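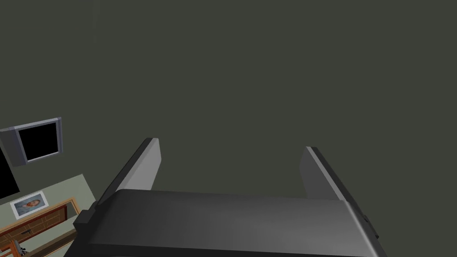 *The view from the gripper in the club's simulator, fingers open. Screen grab: Galotby robotics club.*

Nhyira Sarpong would like it known that she has never dropped a real cup. "Only the pretend ones," she says. "I've dropped 2198 of those, and I know because Kwabena wrote a counter."

Kwabena Boateng, sitting next to her, does not look sorry. The counter lives in the corner of his own screen, in red, and makes a small noise when it goes up.

They are two of the sixth-formers who stay behind at Galotby for the robotics club, which meets in a room with one good radiator and a great many extension leads. Most of this year's work has happened inside a simulator. The entry they are putting together for the Flukudton Cup, a schools' competition in tidying up, has to find an object in a furnished room, pick it up and put it somewhere more sensible. Sarpong's mother has asked whether it could be entered in her bedroom instead.

I ask why so much of it is done on a screen.

"Money," says Boateng.

"And fingers," says Sarpong. "If you get the closing force wrong in there, you type a new number. If you get it wrong on the bench, Mr Sulemana has to fill in a form."

Ebenezer Sulemana, who teaches physics and runs the club, confirms the existence of the form. He started the club with a second-hand arm made by Hellström and a promise from the head that there would be a budget. "The arm turned up," he says.

What the pupils look at for hours on end is the room as their gripper would see it: two dark fingers poking up from the bottom of the view, and whatever they happen to be aimed at. Quite often this is nothing much. Sarpong has grown fond of it. "You get a big patch of greeny-grey and you think, right, where are we? Then you spot the little picture on the wall, leaning over, and you know it's you that's leaning."

Has she ever worked out who the picture is of?

"No. It's a blur. We've discussed it more than we've discussed the grasping code."

The grasping code is mostly the work of Suryani Wuisan, who joined in January and was given the hard bit on the grounds that she had missed the meeting where it was shared out. Her first version opened the fingers beautifully. It did not close them. Her second closed them at once, before the arm had gone anywhere, and then travelled across the room like somebody carrying an invisible crisp.

"The current one waits," she says. "It checks the gap, it checks the distance, and then it shuts. It's slow. I like slow."

How slow? She looks at Boateng, who looks at his log. Its best complete run took 98 seconds for one cup. The competition allows two minutes, so there is time left over, though Wuisan points out that the log also contains a run in which the gripper spent the whole two minutes facing the wall.

"It was thinking," says Boateng.

"It was facing the wall," says Wuisan.

The fourth member of the team, Mpho Moodley, looks after what she calls the paperwork and everyone else calls nagging. She keeps a list of faults, 17 of them on the afternoon I visit, and reads me a few. Number four is "arm bows". Number nine is "thinks shadow is mug". Number 12 just says "Kwabena".

"He knows what he did," says Moodley.

Boateng explains that he had swapped the left and right fingers in a settings file and it took them a week to find. He tells the story at some length, and in his version it is rather a clever mistake.

Next comes the part they have all been putting off, which is loading the program on to the Hellström arm and seeing what it makes of a real table. They have a plastic beaker ready. Flutell, a local firm that sells office phones, has paid for replacement finger pads and in return gets its name on the team's T-shirts, spelt correctly on most of them.

I ask Sarpong whether she is nervous.

"Not for me," she says. "For the beaker, a bit."

Sulemana has already put the date on the form.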